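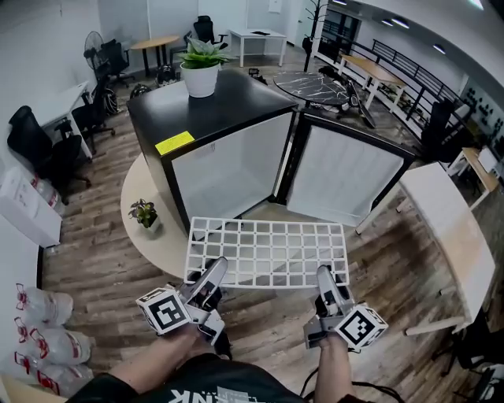

Do tomato seedlings need a bigger pot before they go outside?

Most of the time they do, and the sign to watch for is roots circling the bottom of the cell.

That was the short exchange I had at the end of last month's swap table, and it set off such a good string of messages that I wanted to reply to the whole list. I'm quoting the one that got me going and answering underneath.

Subject: Re: [flotgate-growers] potting up, and how deep?
Date: 11 April 2024

> Hi all, first year with the group and I've gone overboard. I have
> 30 tomato plants going in the spare bedroom, mostly Louro with a
> few Olel. They're in the little cells they were sown in and
> they've started to look pale and leggy. The bottom leaves
> on a couple have gone purple underneath. I water every morning.
> Do I pot them all up, or can they hang on until they go in the
> ground? And somebody at the swap said to bury the stem, which
> sounds like a good way to kill it. Plot 5, if anyone wants to
> come and look at my sad dirt.

Welcome, Plot 5! Thirty tomatoes in the first year is wonderful and I'm not going to talk you out of a single one.

Pot them up now, all of them. Pale leaves on a plant that size usually mean it has used up what was in the seed mix, which doesn't have much food in it to begin with. The purple undersides can be a hunger thing too, but very often it's just cold roots, and a spare bedroom in April can get chilly at night if the heat's turned down (mine does). Fresh potting mix and a slightly warmer spot fixed it for me within a couple of weeks last year.

Whoever told you to bury the stem was right! Tomatoes will put out roots all along any part of the stem that's under the soil. Pinch off the lowest leaves, set the plant in so the soil comes up to just under the next pair, and firm it gently. A leggy plant ends up shorter, sturdier and with a much bigger set of roots. It feels wrong the first time and then you can't stop doing it. Please don't try this with your squash, though, they hate it.

The watering is the one thing I'd change. Every morning is probably too much for a small cell out of full sun. Lift the tray. If it feels heavy, leave it alone and check again tomorrow. I went over to watering from the bottom two seasons ago and lost far fewer to damping off.

On varieties: Louro is the one I'd save seed from if I could only grow one. It's slow to get started and then it never quits, and the flavor in July is just ridiculous, sort of smoky. Olel is smaller and earlier and it splits if you look at it funny after rain, so pick it a shade underripe. I still have a few Vudon seedlings, too, if anyone has room for a climber. It got over my head on the south fence and kept going.

Two other bits while I'm here. The shared potting mix is in, 160 bags stacked by the gate, and you can take what you need and write it on the sheet. And the pot pile behind the shed must be close to 1,000 by now, so nobody should be buying any. Four-inch ones are on the left. Give them a scrub first, there was some blight on that side last fall.

Plot 5, I'm over most evenings until dark and I'd love to see the sad dirt. Bring one of the purple ones with you.

Plot 12

--
flotgate-growers mailing list
To leave the list, reply with "unsubscribe" in the subject line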